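Altside Retail Skills Course
Unit 6: Packing a Paper Bag at the Counter

In this unit we study the packing table. The work looks simple, but many customer complaints begin here. In July the Prorkano store wrote down 114 complaints about packing, and the largest group was about crushed snacks.

6.1 The bag

We use the kraft paper bag with twisted paper handles. Before packing, lay the bag flat on its side and look at the bottom fold and at both handles. A handle with a loose end should not be given to the customer. 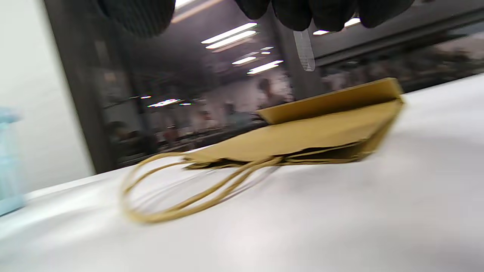

Fig. 1. Kraft paper bag on its side, handles spread on the white table.

To open the bag, put one hand inside and push the bottom fold outward until the base is square. Do not shake the bag in the air, it makes noise and the paper can tear near the handles.

6.2 Soft packages

Chips and similar snacks are packed in thin film with air inside. The air protects the food, so the package must keep its shape. Please remember:

- Heavy goods go first, on the base.
- Snack bags go last, on the top.
- Hold the package lightly. Strong pressure from the fingers makes creases in the film and can break the chips.

The package below is a green and white one with the Lay's logo. Look at the creases in the film and compare them with a new package from your own shelf. 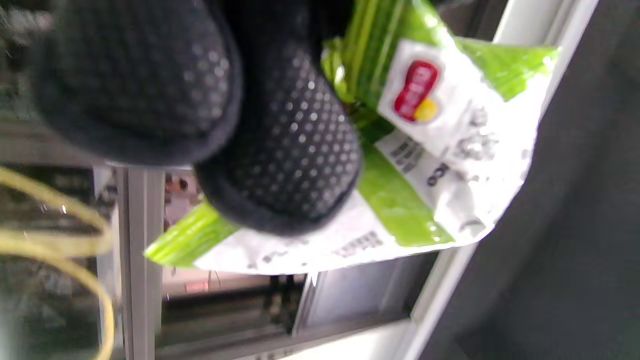

6.3 Homework

Pack one bag with two heavy items and one snack bag. Write four or five sentences about the order you chose. Bring your text to the next lesson, together with the Nedelcu reading on paper bags.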